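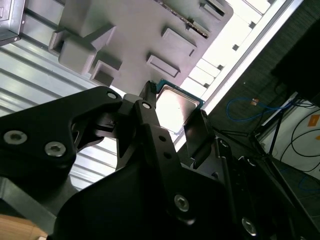 Loose processors: tray or back in the case?

Zornia
January 5, 2019
I'm sorting desktop parts for a parts swap in March. Most of the processors came to me with no packaging. I have 28 of the molded plastic trays, but the lids don't close well on half of them. Is a tray with tape over it good enough, or should I leave each chip in a machine until it goes out?

Perkeck
Leave them in the machines. A chip in its socket with the lever down isn't going anywhere. I've mailed 6 that way and all of them arrived fine.

Alipour
Disagree. If the cooler comes loose in shipping it can wreck the board and the chip. Pull it, wipe the old paste off the metal, put it in a tray and close it. Hold it by the edges of the green board. 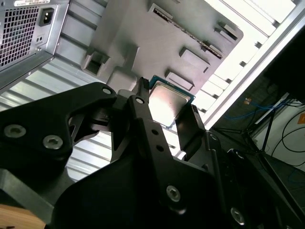
Also take the side panel off and lay the case flat before you start. Unplug the cord at the power supply first. People skip that.

Perkeck
Coolers come loose if you don't tighten them. Mine were tight.

Skullow
I'm with Alipour on shipping, but for a shelf at home either one works. Don't put tape on the chip itself. I did that with 2 of them and it took a while to get the glue off.

Zornia
Tape would only go around the tray. Does anyone have a source for lids? The one place I found wants an order of 200.

Skullow
Antistatic bag around the whole tray. Skip the lids.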